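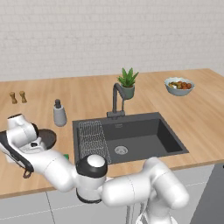
4.2 The sink task

We use cookies to improve your experience on this site. Accept all | Manage settings

The second exercise in the Tesov module asks each student group to clear a small kitchen worktop in simulation. A group writes its own controller for a white jointed arm and hands it in with a short log. The kitchen is the same for every group. It has a wooden worktop, a dark sink with a gooseneck tap, a soap dispenser, a potted plant and a bowl of food on the right-hand side. The plant and the bowl are not part of the task and should not be touched.

We ran the exercise with 16 groups. Each group had 23 trials, and the start positions of the loose objects were changed between trials. A trial ended when the controller reported that it had finished or when the time limit was reached. Groups could watch a replay of any trial, but they could not change their code until all the trials in a set were over.

Most of the early trouble was with reach. The left end of the worktop is a long way over for the arm, and the forearm has to pass low along the front edge to get there (Figure 5a). Several groups planned a path for the gripper only and forgot the elbow. The sink caused a different problem - the gripper has to point down into the basin, and small errors in height matter more than they do on the open worktop (Figure 5b).

Figure 5. The simulated kitchen. (a) The arm reaching left across the worktop, with the round brown plate at the gripper. (b) The gripper over the sponge, which lies on the cutting board in the sink. 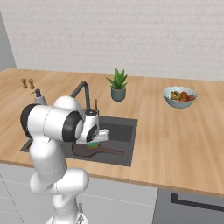
Nuvness, March

The notes in this part were written during the second teaching block, when the groups had moved from the Shabalala planner to their own code. By then 6 groups were checking the whole arm for contact at every step. The others still checked the gripper alone. Groups that split the sink work into separate moves found their logs easier to read - one move to get above the basin, another to go down. We did not mark speed.

Related items
Teaching robot arms in simulation: the Zisorau course notes
Marking student controllers from trial logs
Planning for the whole arm in a first robotics module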